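Good practice on shared benches should be written down

By Theano Makris

For most of the past decade, the rules that govern small robot arms have been borrowed from the factory floor. They assume a fence, a trained operator and a single task repeated until the end of the shift. These are sound assumptions in a plant that presses door panels. They are of little use to the growing number of offices, colleges and shared laboratories in which an arm is fixed to a table, in the same room as people at their desks, and asked to pick up whatever has been set before it.

The Ladley Forum on Bench Automation, for which I have edited technical guidance since its first year, is now considering a short code of practice for such places. The draft, prepared by Amerley Kpodo and Vasiliki Ververidis, runs to four sections. I wish to argue in favour of its adoption, and to answer two objections that have been put to us by members.

The first section concerns what may be placed on the bench. It asks that every object within reach of the arm be entered on a list before the session begins, including objects that the arm is not meant to touch. Some members regard this as clerical excess. I do not. A gripper approaching one item may pass over or beside another, and the item that causes the trouble is very often the one that was left off the list. Our register of reported incidents now holds 1,449 entries, gathered from member sites over three years. The largest single group concerns liquids, and most of those reports describe a container that had no part in the task.

The draft therefore treats a filled cup as a separate class of object, whether or not it has a lid. A lid slows a spill and does little else. Under the draft, the person in charge must state the fill level, the kind of lid, and whether the cup is to be moved or is to stay where it is. If it is to stay, its position must be fixed and the planned paths of the arm must be checked against it.
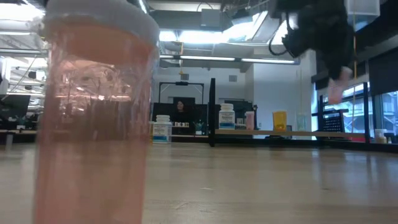
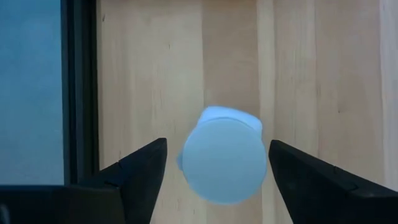 A lidded cup of pinkish-orange liquid on the bench (first picture) and a pale blue object between the gripper fingers (second picture).

The second section deals with clearance. The draft asks that the gap on each side of an object be judged before the fingers close, and that an object lying nearer to one finger than to the other be recorded as off-centre. Small, smooth, rounded articles are a particular concern. They give the fingers little to hold, and a finger that arrives early may push the article along the table. It costs a moment to correct the approach at that stage. It costs a good deal more to explain afterwards why a set of results cannot be compared with the last.

The first objection, put most clearly by Melina Deligiannis of the Tully workshop, is that written rules of this kind will fall hardest on small sites. A large laboratory can appoint someone to keep the list. A room with one arm and two part-time staff cannot. The objection is a serious one, and the draft has been altered to meet it. A site that completes fewer than 2,000 grasps in a year may keep a single standing list and amend it only when the bench changes. The trial at Cunthorpe followed this lighter form throughout January, and the staff there have asked to go on with it.

The second objection is that good operators already do all of this, and that a code insults them. I have more sympathy with the feeling than with the argument. Habits that live only in the hands of a good operator leave with that operator. Paraskevi Papadakis, who trained many of the people now working in our member sites, kept her own bench notes for years. When they were finally copied out for general use, they agreed with the present draft on nearly every point — and in the matter of liquids they were stricter.

The third and fourth sections, on records and on the presence of other people in the room, are less disputed. I would ask only that the fourth be read with care. Where desks face the bench, those who sit at them should be told when the arm is in use and should know where the stop control is, even if they have no part in the work. The Zirneo guidance, on which our wording is partly based, leaves this to the judgement of the site. I believe that we should require it.

Members may send comments on the draft to the secretary at Ladley. The text will be put to a vote once the comments have been published in full.

February 22, 2026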